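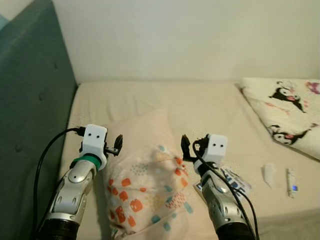 **Flasstead Guest House Club / Rooms & Linens**

ok bed thread. been putting this off all December. teal headboard room, the one at the end of the upstairs hall. going post by post while the dryer runs

---

1/ the headboard stays. I know, I know, half of you voted for plain wood. but teal with the button dimples against that off-white wall?? come on. it's the only thing in there with any personality

---

2/ well, that and the pillow. pink one with the little rounded rectangles and dots, orange and teal and light blue. picked it for the teal. looks like candy. no regrets

---

3/ sheet is the beige one. has a bit of texture to it so wrinkles don't shout at you. the white ones from the Ovau order are going back, way too shiny and they slide off the corners by morning

---

4/ pillow is NOT in its final spot btw. middle of the mattress is just where it gets plumped. goes up against the headboard after

---

5/ how I do it, for whoever has the next changeover:
- sheet on, far side first, you can't get in by the wall later
- tuck the headboard end
- smooth with a flat forearm, not fingers
- then pillow

---

6/ plumping. grab both ends, push in, let go, quarter turn, again. three or four rounds. if there's still a crease across the top leave it, somebody's head is going there anyway

---

7/ someone asked about washing the pillowcase. cold, inside out, low dry. did one hot last spring (different case) and the print went all chalky. never again

---

8/ headboard cleaning!! vacuum with the brush thing, top to bottom, slow around the buttons. dust loves those dips. damp cloth only if there's a mark. do NOT use the Lirnance spray on it, that's for the bathroom, it says so right on the shelf label I wrote in huge letters

---

9/ budget since it'll come up. we had 85 dollars left for this room, pillow and case came out of that. roughly 50 to go. I'd like a throw for the foot of the bed, something dusty pink or just plain gray. opinions welcome, quick ones

---

10/ no more cushions tho. please. every cushion is a thing you have to pick up off the floor, and then put back, and then it's on the floor agian

---

11/ wall stays blank for now. there was talk of hanging the big Seppälä print over there. love it, but it's heavy and I don't trust that plaster. maybe the hallway, by the linen closet

---

12/ speaking of the closet. beige sets are on the second shelf, folded in thirds, case tucked inside so it all comes out as one bundle. if you find a lone pillowcase it's mine to deal with, leave it on the dryer

---

13/ oh and the mattress. rotate it head to foot at the start of the season, takes 2 people. it's heavier than it looks and I have pinched my hand on that wall exactly once, which was plenty

---

14/ answering the DM here so everybody has it: yes the pillow is a bit overstuffed. give it a few weeks of guests. if it's still a balloon I'll swap the insert with the one from the small room

---

15/ dryer's beeping. throw opinions in the replies, and if anyone has seen the other beige fitted sheet pls say so, it was definately in the basket at lunch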